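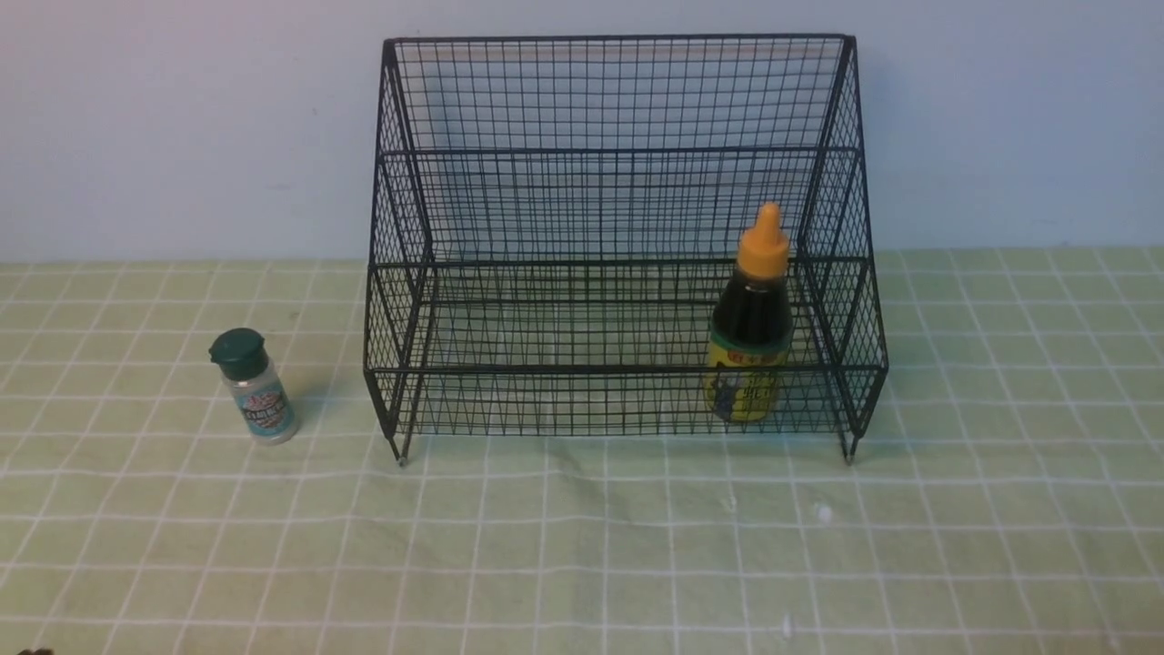

Parkine Rack: data card and notes on the depth-prompt result

Version of Jul 2, 2022. Maintained by the manipulation group at Bisgaard.

What this is

Parkine Rack is a set of 2445 recorded pick-and-place episodes with kitchen condiments and a wire-mesh rack. It was put together to check a claim from our own earlier report on the Dekix policy, which said that adding a depth prompt made placement on open wire shelving "reliable." We no longer think the word was earned. Read the rest of this card before you cite either document.

Task

Each episode starts with a short text instruction, such as "put the shaker on the rack" or "move the sauce bottle to the upper tier." The rack has two tiers. Objects may begin on the tablecloth or already on the rack. An episode counts as a success if the named object is upright on the named tier when the arm has withdrawn. Leaning against a side panel counts as a failure, which was not the rule in the earlier report.

Splits

train: 1545 episodes
test: 900 episodes

The split is by session. The old split was by episode, so near-identical layouts ended up on both sides of it. We suspect this accounts for a good part of the original number, but we haven't rerun the old split with the new success rule, so we can't say how much.

Contents of an episode

- head camera video, color
- estimated depth from the color stream (no depth sensor was used)
- joint positions and gripper state
- instruction text
- success label, one annotator
- failure note, free text, often blank

The result, such as it is

With the depth prompt, Dekix does better than the plain version on the training layouts. On the test sessions the gap shrinks until it sits inside the spread between our 4 training seeds. One seed still shows a clear gain. That was the seed in the first report.

We also tried feeding Dekix a depth map from an unrelated episode. Performance dropped less than it should have if the policy were reading the geometry of the rack. Our current guess is that it mostly learns where the rack tends to be. The Ernik baseline, which has no depth input at all, lands close to both.

Known problems

Depth estimates on thin wire are poor. The estimator tends to jump between the mesh and whatever is behind it, the wall or the cloth, and the front rail of the lower tier sometimes vanishes where it crosses an object. Clear plastic makes this worse.

The background hardly changes. A plain wall and a checked tablecloth are easy to memorize, and the grid lines on the cloth give away position. Nobody should read these results as evidence about cluttered kitchens.

Success labels were made from the head camera only. For 2 sessions recorded in January the annotator marked upright objects as leaning, and those labels were corrected by hand. There may be others.

Labels on the containers are usually too small to read at the stored resolution. Please don't use this set for text recognition.

Use

Fine for testing placement on mesh, for studying bad depth on thin structure, and for trying to break our conclusions. Not suitable for ranking policies against each other unless you report every seed.

Still to do

Second annotator on the test split. A run with the tablecloth replaced by a plain one. Tests with the rack rotated, which the first report described as "expected to generalize" with no experiment behind it.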